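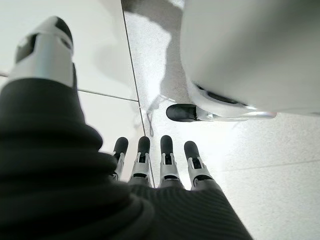
Kitchen robots at work, month four. Anyone else's boss doing this?
Posted in: Catering and Food Service > Back of House

tapsell_nights wrote:
Staff kitchen crew here, corporate cafeteria at Zumholm. We feed 200 at lunch. In December the company signed up for the humanoid program from Luden and we were told three things in the kickoff meeting. No jobs would go. The boring work would go. We'd have "more time for food." I wrote it down on the back of a prep list and I still have it.

So far the boring work is still there, and I have a second job, which is looking after the thing that's supposed to be doing it. Knit covers on the hands get checked every shift. There is a log for that. There is also a log for the log (I wish I was kidding). Management calls it a pilot. When does a pilot end? I asked and got a slide.

Not saying it can't do anything. It does some unloading. I'm saying I have not seen one hour come off anybody's day.

dishpit_marlo wrote:
We have the same vendor at a smaller site. Disagree with you on the unloading. I've got a bad shoulder and bending into a bottom rack for half a shift was killing me. If it takes even part of that I'm for it. You're on the line, right? Easy to shrug at the dish work when it isn't yours.

tapsell_nights wrote:
Fair on the shoulder. I do both, two of us cover dish and line since Anis moved to front of house. That move was "voluntary" by the way. Her hours were on the old schedule and they aren't on the new one, and no one has been hired. So when they say no jobs would go, watch what they do with the empty ones.

grout_and_gravy wrote:
What does it do with knives? That's where I get off the bus. We have a rule that you call out "sharp" when you walk behind somebody. Does it call out?

tapsell_nights wrote:
No it does not call out. Our rule now is that we stay out past the end of the counter when it's on sharps. So picture lunch cleanup. The sink is right there, dishwasher door is down, and the people who need both are standing back waiting. 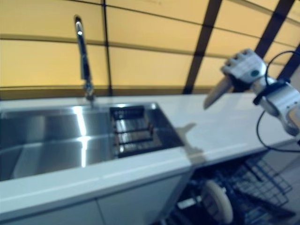
The waiting doesn't get counted anywhere, either. The dashboard shows tasks finished. It had 871 on it last time I looked and the regional guy was very happy with that number. A spoon is a task. I can finish 32 tasks with one hand while I'm on the phone with the produce people.

K_Yeon wrote:
Kyung-tae Yeon, I run a kitchen two towns over and I was on the buying side of one of these. I'll take the other corner for a minute. First dishwasher we ever put in, the crew hated it too. Said it broke glasses, said it was slower than Luis with a brush. Some of that was true for a while. You have to give a new tool time.

My issue is more with how your managers are counting. If they only count tasks they'll cut labor off that number, and the machine never made that promise. A person did.

dishpit_marlo wrote:
^ this

grout_and_gravy wrote:
A dishwasher stays in its box though. I don't have to clear out of my own station for it. Not the same thing at all and I'm tired of hearing that comparison from people who buy equipment.

K_Yeon wrote:
I washed dishes for years before I bought any, but ok.

tapsell_nights wrote:
Let's not fight. Kyung-tae, what would you ask for in my spot? We have a sit-down coming up and I get maybe ten minutes.

K_Yeon wrote:
Ask who gets paid for the supervising. If a cook is watching a robot, that's a duty and it should be on the job description with money next to it. Then ask for standing-around time to go on the same dashboard. And get the Anis hours in writing, filled or not filled. Don't argue about whether the robot is any good – they'll be glad to spend your ten minutes on that.

tapsell_nights wrote:
Good list. I expect another slide but I'll bring it.

dishpit_marlo wrote:
Ask about the bottom rack too. Some of us want that part to work.

Last edited by tapsell_nights, March 26, 2025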